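Third evening with the Gridard two-arm kit and I finally have opinions. Typing fast, I have an early shift, forgive the mess.

Short version for anybody skimming – the arms are good, the fingers are very good, the cable situation is bad, the manual reads like it was written on a train.

I paid for the trial box. Not a freebie, no discount. You get 30 days with the full kit, then you either pay the rest (3,432 with the rail and both grippers, tax on top) or box it all up and send it back. I'm on day nine. Leaning keep. Ask me again in a week.

What I wanted to know before ordering was whether it can handle bags. Every review out there does blocks. Blocks and cups. My whole reason for buying was groceries, produce, thin plastic bags that don't hold a shape, and Gullbridge (the shop I got it from) just said "should be fine". So bags it is. 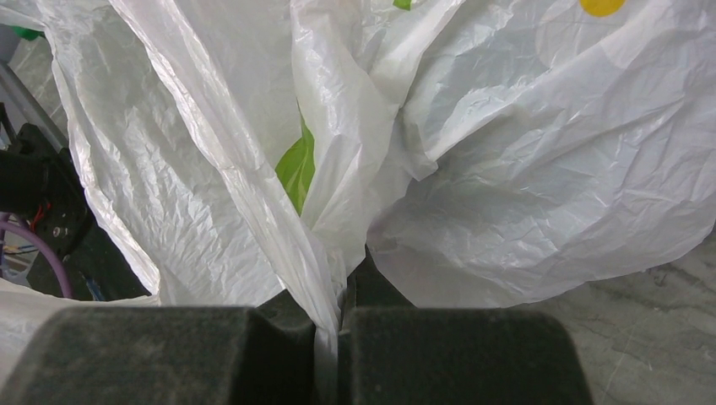
The stock fingers are the wide soft ones. I had ordered the Rundby hard tips as an extra because everyone on the forum swears by them. Wasted money for this job. The soft pads take hold of thin film and keep hold, and I have the close force down at 37 out of 100. Higher than that and the motor whines. Lower and it starts losing film on a pull. Your number will be different, just walk it up slowly.

Dust though. They collect every speck in the house. Wipe them, tape them, ten minutes later same thing.

Setup took me most of a Saturday-sized chunk of time. Rail first, bolts fine, arms on, fine. Then the calibration, which wants both arms parked in a pose the manual shows from the wrong side. I did it mirrored twice. Kiều Trương spotted it over a video call in maybe a minute, so thank you Kiều, I owe you noodles.

After that it was ok. Drive both arms by hand, record, play back, fix, repeat. The two-arm part matters more than I expected. One gripper on a bag just drags it across the floor. With one on each side you can work it. 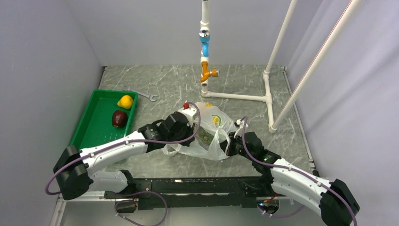
Stuff I don't like

Cables. Purple, long, everywhere. The clips on the arm segments are ok but the slack at the shoulders has nowhere to go, and I keep worrying about a loop catching when an arm swings back. Gridard sells a sleeve. Should be in teh box.

The software forgets the camera order if you unplug anything. Every time. I put tape labels on the hub.

Support answers, but slow. Two days for a yes or no question. The guy who did answer, Londoño on the ticket, was really helpful once he got there and sent a config file that fixed my wrist drift, so no complaints about him at all.

And the wrist view. Love having it, but get close to a white bag and you see white bag. I use the side view to line up and the wrist view for the last bit only.
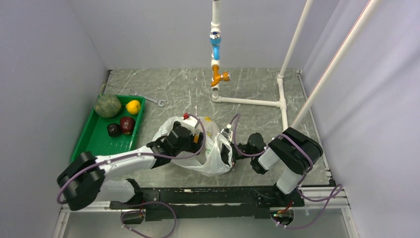
Both grippers in at the bag, produce tray off to the left.

Stuff I do like

Reach. I left the plumbing rig standing at the back from the last project and figured I'd have to clear it out. Haven't had to.

Repeatability is decent too. I'm not measuring it, don't write in. It goes back where I told it to, close enough for fruit.

Spare parts are cheap and you can buy one joint at a time, which is a big deal if you've ever had to replace a whole arm over one stripped gear. The forum has more than 3,000 members now and somebody has always broken the thing before you did.

Also it's quiet. I ran it at 11 pm and no knock on the wall.
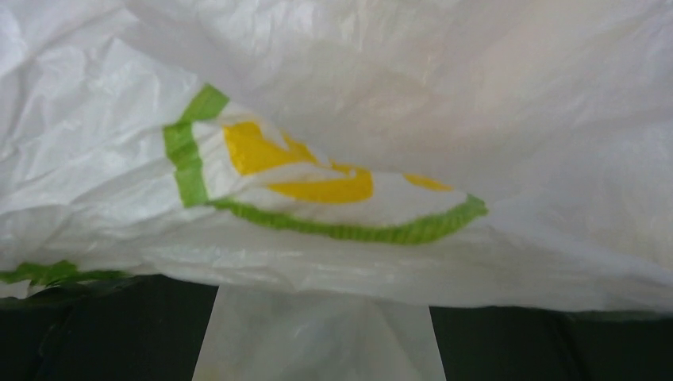 Wrist view, close up on the bag. The green and yellow is the print on it.

Would I tell you to buy it? If you want to do soft, annoying objects and you're ok losing a weekend to setup, yes. If you want something for the kids to pick up blocks with, get something smaller, this is alot of machine for that.

Next up is handles. Also going to try the sleeve if it ever ships, they're saying November. Will post the settings file once I clean it up, it's full of swearing right now.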